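Hanwood Opens Shared Workroom With Height-Friendly Tables, Plenty of Outlets and Room to Spread Out

HANWOOD – After a winter of measuring, borrowing, sanding and a good deal of talking over coffee, the Hanwood Shared Workroom will open its doors in April to anyone in town who has a project and no good place to put it. The room is on the ground floor of the old Muñoz building, through the side entrance, and it will be open mornings and evenings to start.

The idea goes back to a conversation between Rosaura Cáceres and Zinash Worku, who had both been working at their kitchen tables for years and had both grown tired of clearing everything away before supper. They began asking neighbors what they would want from a room of their own, and over 100 people wrote back, many of them at length (one letter ran to several pages and included a very nice drawing of a shelf).

"What people kept telling us was that they wanted a big, plain, pale surface and decent light," said Cáceres, who now directs the workroom. "They didn't ask for anything fancy. They wanted to lay a thing down flat, walk all the way around it in their heads, and find the little screw they dropped. I think we've managed that, and I'm so pleased with how it feels to stand at one of those tables."

The work surfaces are the part of the room the team has fussed over the most. Large white boards give members a clean, even background for small parts, and there is wood at the table edges, which Worku argued for from the very first meeting – she felt a workroom should have a bit of warmth in it somewhere. The furniture was fitted by Nollanov, a family joinery that has been a good friend to the project and patient about changes of mind.

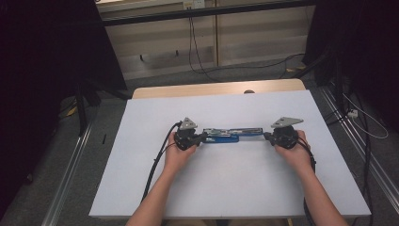 Members can come by the hour or take out a monthly pass, and the pass includes a storage bin with the member's name on it. Hourly visits are $8 and the monthly pass is $70, with a lower rate of $4 an hour for students and for anyone over 65. People who would like to see the room before deciding are very welcome to drop in during any evening session and have a look around, and somebody will be glad to put the kettle on.

Hortensia Inga, who looks after the floor and the storage, spent much of the past few months on the less glamorous questions of carpet, curtains and cords. The gray carpet was her choice, as it is kind to the feet and to anything that rolls off a table. Dark curtains went up as well, and they can be drawn when someone needs a quieter corner for close work.

"I have strong feelings about curtains, as everyone here now knows," Inga said. "A room where people are concentrating needs something soft in it. You hear the difference the minute you walk in, and I do hope people will come and hear it for themselves."

Zisanetti, the lighting shop on the corner, has lent a set of task lamps for the first season, and members may sign them out at the front desk. Fredy Huamán will run an introductory evening for new members, going over how to book a table, where the bins are kept and how to leave a surface ready for the next person. He asks that food stay in the front hall, though drinks with a lid are fine.

Bookings open in April at the front desk, and the opening evening begins at 6 p.m. There is space for 80 guests, and children are welcome with an adult. Parking is available behind the building, with step-free access from the side entrance.

Press contact: Florence Marchand, Hanwood Shared Workroom. Interviews and visits to the room can be arranged before the opening – please leave a message at the front desk and Florence will call back the same afternoon.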